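Home | Products | Firmware | Support | Community | My tickets

Support log: left earcup drops out over Bluetooth, Jedwood 900 over-ear
August, opened 9:40 a.m. Posted by Olaniyan
Status: closed 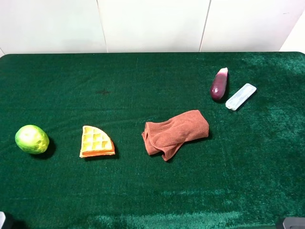
Gosus replied at 10:15 a.m. that the same fault had shown up on a second pair bought from Oltwood, also on the left side only, and that re-pairing had made no difference there. Gosus asked for the firmware build and whether the dropout happened over the cable too.

Symptom
Left channel cuts out for a second or less, then returns at normal level. Right channel is not affected. No click or pop before the cut. The voice prompt ("connected") plays in both ears every time.

Setup
Headset: Jedwood 900, firmware build 665
Source A: phone, AAC
Source B: laptop, SBC
Cable: the one supplied, 3.5 mm both ends
Noise canceling: on, unless stated otherwise

Steps taken
1. Played a mono test track from source A. Dropouts present.
2. Same track from source B. Dropouts present, same length.
3. Same track over the cable, headset powered off. No dropouts in 20 minutes.
4. Same track over the cable, headset powered on, noise canceling on. Dropouts present.
5. Repeated step 4 with noise canceling off. No dropouts.
6. Back to source A over Bluetooth, noise canceling off. No dropouts.

Steps 4 to 6 rule out the radio link. The ticket title is wrong but has been left alone so existing links keep working. The driver and its wiring look fine, going by step 3. The fault follows noise canceling on the left side.

Factory reset
Held power and volume down until the light flashed white. Paired again with source A only. Noise canceling on. Dropouts returned within roughly 2 minutes. The reset also cleared the custom EQ, which was not backed up. Export it from the app first if you have one.

Reply from Oltwood support, 1:30 p.m.
Build 665 has a known problem with the wear sensor in the left cup. When the sensor reading is unstable, the headset mutes that side and restarts noise canceling. With noise canceling off, the sensor is not polled and the audio carries on. Please turn off "Pause when removed" in the app under Wear Detection and test again. Glasses with thick arms can make the reading worse. So can a left pad that is not fully clipped in.

Result
Turned off "Pause when removed." Noise canceling on, source A. No dropouts during a full album. Turned the setting back on and the dropouts returned during the first track.

Removed the left pad and refitted it. The lower clip had not been seated. With the clip seated and the setting on, there were fewer dropouts but they did not stop.

Gosus confirmed at 4:05 p.m. that turning the setting off also stopped the fault on the second pair. The pads on that one were already seated.

Workaround
Leave "Pause when removed" off until a newer build is out. Auto power-off still works with the setting off. Playback has to be paused by hand.

Closed by Oltwood support with the workaround. Reopen if the fault comes back with the setting off.

2 comments | 20 people found this helpful | Share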